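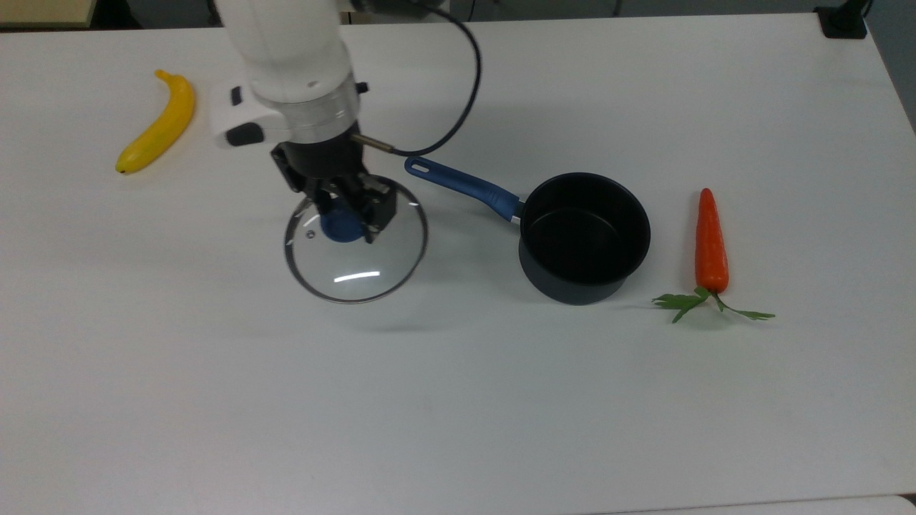 Workstation diary, Vanddale Laboratory
February 26, 2025

Entry made by Meenakshi Thomas, duty engineer. Countersigned by Teodora Dimitriou, safety lead.

The lid task was resumed this morning under the Brudetier controller, following the software update. The arm was required to grasp the glass lid by its blue knob and place it on the saucepan. The banana and carrot remained on the table as distractor items.

During run 1558 the gripper failed to release on command. The controller recorded the jaws as open while the knob was still held, and the arm began its retreat with the lid attached. I pressed the emergency stop. The lid was supported by hand before the jaws were opened manually. It was not damaged and no person was hurt.

A review of the log showed the same mismatch in 3 earlier runs, with a delay of up to 20 seconds before release. None of these had been reported. I have asked that every late release be entered in this diary in future, whether or not the run is completed.

The gripper cable was reseated at the connector and 6 release checks were carried out without a load. All were satisfactory. I do not regard this as sufficient evidence that the fault has been cleared.

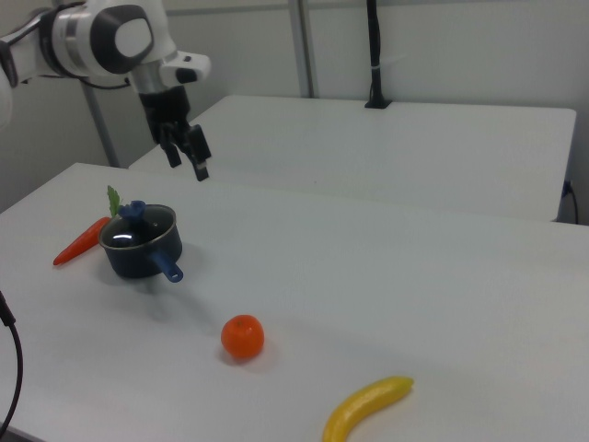
Front table with pot, carrot, tangerine and banana; gripper above.

Ms Dimitriou has directed that glass items are not to be lifted until the jaw position reading has been checked against a gauge. Work with the toy fruit may continue at reduced speed, with one person at the stop button throughout. The restriction will be reviewed in March.

Spare connector requested from stores. Log copied to the Onu shared folder.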